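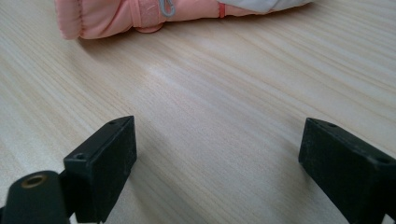
Ski room and boot store: pre-season check, with comments

Site: Huketti Lodge, lower ground floor
Checked by: Maite Marín
Date of check: Wednesday, September 22, 2021
Previous check by: Rajeshwari Joseph

Marks used: OK, ACTION, or NOT SEEN. I have used NOT SEEN wherever I was told a thing was fine but could not look at it myself. There are more of these than last year and I make no apology for that.

1. Doors and ways out

1.1 Outer door opens fully from inside without a key – OK
1.2 Inner door closes by itself – ACTION
It closes if you give it a shove first. Last year's sheet says "closes well". I doubt it did.
1.3 Exit sign lit – OK
1.4 Corridor clear of stored items – ACTION
Three bench ends and a roll of matting. I was told they are "going next week". The same bench ends are mentioned on the spring sheet.

2. Floor

2.1 Rubber matting flat, no curled edges – ACTION
Curled by the drain and again at the foot of the steps. Tape has been tried. Tape does not stick to wet rubber and should not be tried again.
2.2 Drain runs freely – OK
One bucket of water, gone quickly. That is hardly forty guests with snow on their boots, so look again in the first busy week.
2.3 Step edges marked – OK, though the yellow is wearing thin on the bottom step.

3. Boot and glove dryers

3.1 Casing and cable undamaged, unit one (Rorex) – OK
3.2 Casing and cable undamaged, unit two (Sosero) – ACTION
Cable is pinched behind the bracket. Switched off and labelled. Please leave the label on.
3.3 Thermostat cuts out – NOT SEEN
The invoice says "tested". It doesn't say how, or at what temperature. I have asked Leung for the figures and will believe it when I have them.
3.4 Lint and dust cleared from vents – ACTION
3.5 Nothing hung over the vents – OK today, with no guests in the building. Ask me again in the season.
3.6 Plug-in heaters removed – ACTION
There is a 2,000 watt fan heater under the counter. Nobody on shift could say who brought it. It has no test sticker and it should go.

4. Racks and lockers

4.1 Wall racks fixed firmly – OK
Pulled each one by hand. The one nearest the window has a new screw which doesn't match the others but does hold.
4.2 Load limit shown – ACTION
The notice says 100 kg per rack. The supplier's sheet for the same rack gives no limit at all, so where did the 100 come from?
4.3 Locker doors, no sharp edges – ACTION
Locker 126 has a bent hinge plate at hand height. Taken out of use.

5. Fire

5.1 Extinguisher in place, gauge in the green – OK
5.2 Smoke detector tested – OK, heard it myself from the stairs.
5.3 Wax and solvents in metal cupboard – ACTION
The cupboard is fine. The tins were on top of it.

6. First aid

6.1 Kit complete and in date – ACTION
Burn gel out of date, no large dressings.
6.2 Accident book present – OK
No entries for the whole of last winter. I find that hard to credit in a room with this floor.

Follow-up: items 1.2, 2.1, 3.2 and 3.6 before any guest uses the room, the rest by the end of October. I will come back and look. An email saying "done" will be entered as NOT SEEN.

M. Marín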